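# Tavmont, the back room: surfaces and finishes

The back room at Tavmont was cleared and redecorated in April. It had been used for storage for as long as any of us can remember, and the walls had four colours on them by the time the last shelf came down. It is now the sewing and mending room, with a work surface along one side and the old cupboard in the alcove.

Only one picture has been added to this page so far. The notes underneath each heading are for the people who asked what was used and how it was done, and for whoever has to touch it up later.

## The walls

Everything is one colour, a pale grey mixed for us at Burnville. The tin lid has the mix number 1423 written on it in marker and the tin is on the top shelf of the cupboard. Please take the lid along if you go for more, as the counter staff can't match it from a description.

Two coats went on over a mist coat. The chimney breast had a third, as the old mustard paint was still coming through at the corners.

## The cupboard

The doors were taken off, rubbed down and rehung on the same hinges. The left-hand door still drops slightly and needs lifting as you close it. Ifor Dafis has planed the bottom edge twice and would rather leave it alone now.

Thread and bobbins are on the middle shelf, wool below, and the iron on the floor of the cupboard with its flex wrapped round the handle. Let it cool first.

## Plain grey

Pale grey, smooth and unmarked, with the shade going a little darker towards one corner. A pale, plain background makes it easier to find a dropped pin, and dark cloth shows up well against it.

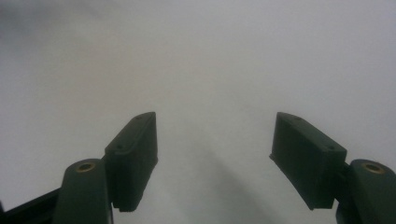

**What should we clean the work surface with?**

Warm water with a drop of washing-up liquid, on a soft cloth, then a dry cloth straight after. Cream cleaner leaves a dull patch, and the green scouring pads should stay in the kitchen. For tailor's chalk a dry cloth is usually enough. If wax has got on to it, let it harden and lift it with the edge of an old plastic card.

## The floor

The boards were in better order than expected. Nineteen nails had to be punched down before sanding, most of them by the door, and one short length of board was replaced with a piece from under the stairs. It is a redder wood than the rest and has stayed redder under the varnish.

The finish is a clear matt varnish in three thin coats. Felt pads are stuck under all the chair legs. They wear through after a few months – there is a spare sheet in the drawer with the tape measures.

## The window

The sash was painted shut and took most of a morning to free. It now opens from the bottom only. The top sash has been left fixed, as the cord on the right side has gone and the weight is somewhere down inside the frame.

Gloss white outside, satin white inside. The catch was cleaned up with wire wool and put back. The new blind came from Guthrie, order 3159 if anyone needs to ring them about the chain, and it rolls up tightly enough to keep out of the light.

## The lighting

There is one ceiling fitting in the centre and two lamps on arms at the work surface. The bulbs in the lamps are a cool white. We tried warm ones first and could not tell navy thread from black in the evening, so they went into the hall.

Both lamps run from the double socket at the far end. The socket by the door is for the iron and should be kept free for it.

## The cutting table

The table came from the house at Furkville and had to have its legs off to get through the door. The bolts are numbered in pencil on the underside in case it ever has to go out again. It stands slightly higher than an ordinary table, which is kinder on the back when cutting out.

The top has some old scorch marks and a long scratch. We kept those. Use the mat for rotary cutters, and store the mat flat, as it curls if left standing by the radiator.

## Left to do

- Fill and paint the small gap above the skirting in the alcove.
- Put up the pegboard for scissors and rulers.
- Find a better handle for the cupboard, as the present one is a cotton reel on a screw.
- Sort the button tins. The big ones and the leather ones are done, the shirt buttons are not.
- Second coat on the outside sill, when the weather allows.

## Paint and materials

Wall paint, varnish, filler, the blind, felt pads, sandpaper and the hire of the sander for a day. The brushes and rollers we already had. Leftover varnish is in the shed on the left, and the lid has been hammered down hard, so take a screwdriver.

Anyone who has pictures of the room from before the shelves came down is welcome to send them in for this page. The old wallpaper behind the cupboard would be good to have, if it was ever taken.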